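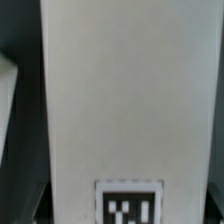

Last updated 7 Nov 2019

By Wanpen Sombatkul

The timetable for the December exams at Jiverdale Senior College runs to eleven pages, and the first page is a list of things wrong with the other ten. Ancient History clashes with Further Maths. Music has been put in the woodwork block. A subject called "TBC" has been given a three-hour slot in the main hall, and I am told two students have already asked what they should be studying for it.

I went to school at Jiverdale myself, back when the exam timetable was typed by a woman named Mrs Phuthong and taped to the canteen window. It was wrong too, but it was wrong on a single sheet of paper, and you could stand in front of it and be cross with your friends.

These days the college has software. It's called Hokivero, it's made by a company called Grundia, and it was brought in at the start of the year to take the pain out of scheduling. You feed it your students, your rooms and your teachers, and it feeds you back a timetable. The college has 673 students and more than 80 rooms, if you count the ones with buckets in them, and Hokivero counts them. That's how Year 11 Chemistry came to be offered the kiln shed.

The deputy principal, who asked me to leave her name out of it on the grounds that she'd like to keep enjoying the supermarket, has run the thing 7 times. Each run fixes the clashes from the one before and makes a fresh set. In the third version every language exam fell on the same morning. In the fifth they were spread out beautifully, but the French oral had no examiner, and the examiner for German had been booked to be in two buildings at once, with a four-minute walk between them.

"It's very confident," she said. "I'll give it that."
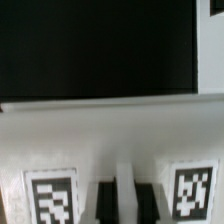

Parents have taken the news in the usual way, by which I mean the online group has tripled in size. One father has rebuilt the whole timetable in a spreadsheet and emailed it to the school, colour coded, with a note saying it took him an evening. It did leave out Year 12. A mother whose twins sit different subjects wants to know why one of them finishes nearly two weeks before the other, and who is expected to live with that. I thought it was the best question of the lot.

The students are calmer than anyone. I sat with a few of them outside the library at lunch and asked whether the muddle was affecting their revision. One said it was hard to say, as he hadn't begun any. Another had all her exams crammed into 3 days and seemed pleased about it, on the theory that you rip a bandaid off quickly. They'd all printed different versions of the timetable and were comparing them like footy cards.

Grundia sent me a short statement. It said timetables are only as good as the information entered, and that training sessions remain available. The college's position is that it did the training, and that most of the training was about choosing a password.

In the meantime a teacher has been let off playground duty to sort it out by hand with a pencil and a very large rubber. She has moved Music out of the woodwork block. She has sent Chemistry back to a room with taps. She's still looking into TBC, and says the slot stays until somebody can prove it isn't real.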